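Laundry Sunday, a thread. Small whites first, sheets after.
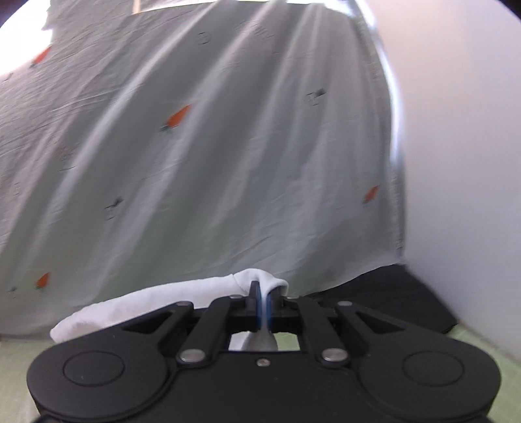 How often do you need to wash sheets if you shower at night? Every two weeks is fine for most people. I go weekly in summer and when anyone in the house is sick.

2/ I moved laundry to Sunday in February. Before that it was whenever the hamper got full, and the hamper was always full by Wednesday night when I had no time for it.

3/ Order matters in my building. We have two washers for the whole floor and each cycle is 48 minutes. Socks, washcloths and small towels go in first, then bedding. The small stuff can be folded while the sheets run.

4/ Detergent is Birkard, the unscented powder. I paid 6 dollars for the last box at the discount place in Ornovville. I use half of what the scoop says. Full scoop left a stiff feel on the towels and I had to run them again with nothing in the machine but water.

5/ White things go in by themselves. I used to mix them with light gray and pale blue and everything drifted toward the same dishwater color. Took me most of a year to connect the two.

6/ Small white cloths I hang or fold right out of the basket. If they sit in a heap they dry in whatever shape they landed in, and a crumpled washcloth takes up twice the drawer.

7/ Patterned sheets: wash inside out, cold. The print on my oldest set has lasted a lot longer than the elastic has. I replaced the elastic last winter with a roll from Ekpo and it was an evening of sewing I would not repeat.

8/ Hanging a sheet indoors – fold it over the line a third of the way down, not in half. The two layers stick together less and the hem dries at the same time as the middle. Shift it once after an hour or so.

9/ Wrinkles. I don't iron sheets. Give them one hard shake before they go up and pull the corners square. Whatever creases are left go away after a night or two of sleeping on them.

10/ My drying line is the Jekus retractable one, 84 inches at full stretch. Long enough for a full-size flat sheet. A queen has to go on at an angle and it drags if I'm not careful.

11/ For socks I gave up on matching by brand. All white, all the same kind, bought in one go. Any two make a pair. When enough of them get thin they become dust rags and I buy another pack.

12/ Someone asked about fabric softener. I don't use it on towels, they stop soaking up water. A little white vinegar in the rinse does the job and the smell is gone once they dry.

13/ Second load comes out at 4. Pillowcases still to do, then the bed.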